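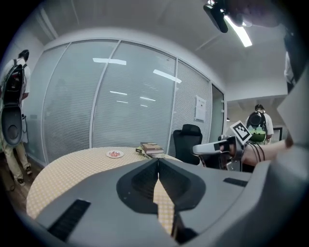 Comparing two hand-held grippers on a table task

Written for the Gurumis bench notes by Gráinne Ó Ceallaigh. Last revised 7 June 2020.

This procedure compares two hand-held grippers, called Clasetti and Drerano below, on the same pick-and-place task. It covers camera setup, jaw calibration and scoring. It does not cover mounting either gripper on an arm.

Before you start

Charge both packs fully. Update the logger and confirm that both grippers write to the same clock. An offset of more than 6 ms between streams makes the jaw and image data hard to line up later.

Step 1. Fix the camera settings

Turn off auto exposure and auto white balance. Set the shutter to 1/200 s and leave it there for both grippers. Ceiling lights reflected in glass walls will pull auto exposure down when the wrist turns, and marker detection drops out with it.

Step 2. Calibrate the jaws

Close the jaws completely and press Zero. Open them to the stop and press Span. Repeat if the span reading differs from the previous session by more than one percent. The Clasetti jaws have some backlash, so always approach the zero point from the open side.

Step 3. Check the marker

Hold the gripper at arm's length from the tracking camera and rotate it slowly through the working range. The log should show no gap longer than 100 ms. If it does, check for cables lying across the marker and route them back along the wrist.

Step 4. Run the trials

Use one operator for both grippers. Pick the object, carry it to the target, release, return to the start point. Swap grippers after each block to spread out fatigue. Keep failed picks in the log and flag them with code F.

Step 5. Score

Export the logs and compute the success rate, median cycle time and tracking loss per block. Discard any trial in which the operator was bumped or stopped partway.

Known problems

Logger firmware 475 drops the first jaw sample after a swap. Wait for the second beep before moving.

The Drerano trigger spring softens with use. Replacements come from Ó Dubhghaill; recalibrate after fitting.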